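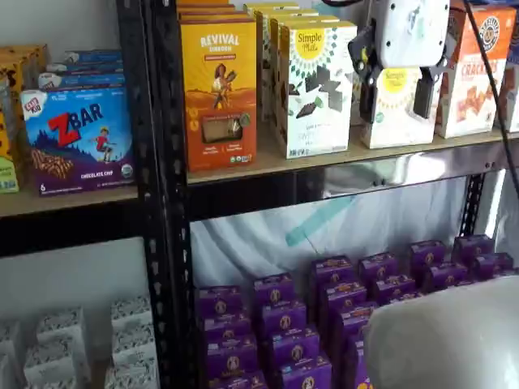 Dilow 44 Platform Ticket Validator

The Dilow 44 is a pole-mounted smartcard validator for unstaffed rail and light rail platforms. It reads contactless cards and printed barcodes, stores taps locally when the network is down, and uploads them when the connection returns. The unit is supplied by Temunetti and replaces the older Dilow 2, which remains supported for spare parts only.

Mounting and power

The housing fits standard platform poles with an outside diameter of 88 mm. An adapter collar for square posts is sold separately. Supply is 230 V AC through the base, with a sealed gland on the underside. Do not run the feed in the same duct as the data cable. A backup battery keeps the clock and tap memory alive during an outage - it does not power the display.

Reader and display

Card and barcode readers are behind a single window at the front. The display shows fare zone, tap result, and out-of-service messages. Text size and tone volume are set per station from the operator console. Entry and exit modes can be switched by time of day, so one validator can serve both directions at a quiet stop.

Compatibility

Works with Zornwood back office software. Operators using Amegashie gate controllers need the serial bridge, ordered as a separate line. Fare tables from the Dilow 2 can be imported, but zone names longer than the display line will be shortened.

In the box

Validator with base plate
Gland and blanking plug
Two keys
Installation sheet

Ordering

Units ship configured for one operator. Send the station list and pole type with the order. Technical questions before purchase go to Urs Fankhauser at the Temunetti rail desk. The next firmware release is planned for April and can be installed over the network.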